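**Keeping the Burkent cell healthy – notes for the Plirkwood open afternoon**
Tuesday, September 9, 2025

Slot is 26 minutes with questions. Don't rush the cable bit, it's the best part!

**Opening**

- Say hello, mention tea is at the back.
- I've looked after this cell for 2 years and I still enjoy Monday checks. Say so.
- The cell picks up small blocks and puts them down again, all day long. Simple job, lovely machine, and plenty that can drift if you let it.

**The weekly look-over**

Start at the wrist and work down. Everything below the last joint is stacked – bracket, module, gripper body, fingers – so a little play at the top becomes a lot of wobble at the fingertips. I hold the gripper body (power off, always) and try to twist it gently. If I feel any movement at all, the bracket screws come out, get cleaned, and go back in with the torque driver.

Then the fingers. There are 3, and they should close on the block together. When one arrives early the block gets nudged sideways before the others touch it, and you'll see it sitting crooked in the grip. Wipe the tips, check the finger screws, try again.

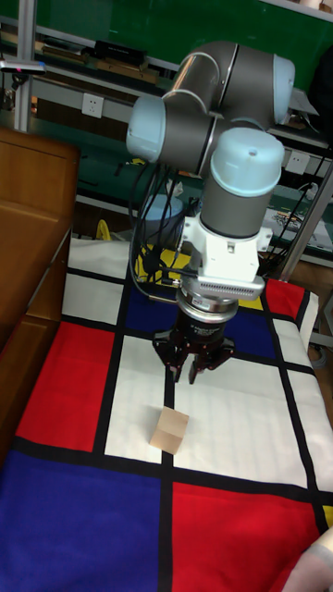

**How often do the fingertips need changing?**

Every 300 hours of running on our cell, or sooner if the tips look shiny and blocks start to slip.

**Cables (slow down here)**

Cables want a nice loose loop at the wrist. Too tight and they tug at the plug when the wrist turns; too long and they catch on things. In August we lost a whole morning to a fault that came and went, and I was all ready to blame the controller. It was a cable tie pulled too hard! Snipped it, fitted a looser one, fault gone.

Pass the old tie round if I've remembered to bring it.

**After any repair**

- Run the Vudham test routine at slow speed, hand near the stop button.
- Re-teach the height above the table. Even a thin washer changes it.
- Write it in the Osman log – date, what you touched, what you left alone.

**If there's time**

Play the sound clip of the dry joint, then the same joint after servicing. Ask people which is which. Spare keys for the cell go back to the front desk.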